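Border Records Project: Interim Progress Report to the Mendov Foundation

Submitted 2018-02-26

Period covered

This report covers the first half of the grant. It follows the start-up note we sent in August and uses the same headings, except that translation is now reported with cataloging.

Purpose of the grant

The Mendov Foundation is paying for a searchable archive of papers on the Aidoo Islands boundary question. Both governments claim the three outer islands, and both have issued maps, residence papers and fishing permits that treat the matter as closed. Most of this material has never been put side by side. The archive will let a reader see how a given office described the islands in a given year, and what the other side was printing at the time.

We take no position on the claims. Place names are entered in both forms, in the order used by the source.

Collection

The target for the whole grant is 1,695 items. At the close of the period 718 had been scanned and checked. That is behind the schedule in the proposal, which called for 1,000 by this point.

Most of the shortfall comes from the Fernov regional archive. Its reading room was closed for building work for longer than we had been told, and the consular files we need are held only there. The room has reopened and we have a standing booking for two desks. The Valus side went faster than planned. The harbor office gave us its full run of permit registers, including the volumes from before the 1956 exchange of notes, which we had listed in the proposal as probably lost.

Scan quality is good overall. Carbon copies remain a problem. A second pass with different lighting settings has made most of them readable, but some will have to go online with a typed transcript beside the image.

Cataloging and translation

Every scanned item has a basic record with date, issuing office, document type and language. Subject terms have been added to the permit registers and to the printed maps. The consular letters are next.

Translation is slower than cataloging and will stay that way. We now translate the first page and the signature block of each letter and summarize the rest, and full translations are made only of papers that deal directly with sovereignty or residence. This was agreed with your program office in the fall.

Two terms gave us trouble. The Valus papers use one word for both "resident" and "registered person," and the difference matters a great deal when reading the residence cards. We have kept the original word in the record and added a short note.

Interviews with former islanders

Roughly 300 families left the outer islands between the first and second evacuations. We are recording interviews with people who lived there as children, mostly in their own homes in Fernov and in the two port towns. Recordings run from half an hour to a full afternoon. Consent forms are signed before and again after each one, so that people can withdraw a passage once they have heard themselves say it.

Several speakers asked for their names to be held back because relatives still apply for permits to visit family graves. We have agreed in all such cases. The names are kept on paper, in a locked cabinet, and do not appear in the catalog. 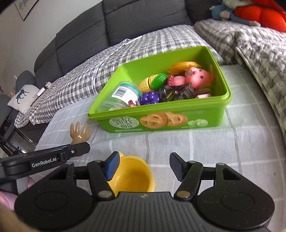 Public website

The test version of the site has been running since December. Search works by date, office and island. The map view is unfinished – the older charts use three different baselines and cannot yet be laid over one another without misleading the reader. We would sooner open without the map than with a bad one.

Budget

Spending is below plan on travel and above plan on translation. We ask permission to move the unspent Fernov travel money from the first half into the translation line. No increase in the total is requested. A revised table is attached separately.

Next period

Finish the consular files at Fernov.
Add subject terms to all letters scanned so far.
Complete the remaining interviews in the port towns.
Settle the baseline question with the chart room at Valus.
Open the site to the public without the map view if that question is still open.

The next report will follow at the end of the grant, together with the final accounts.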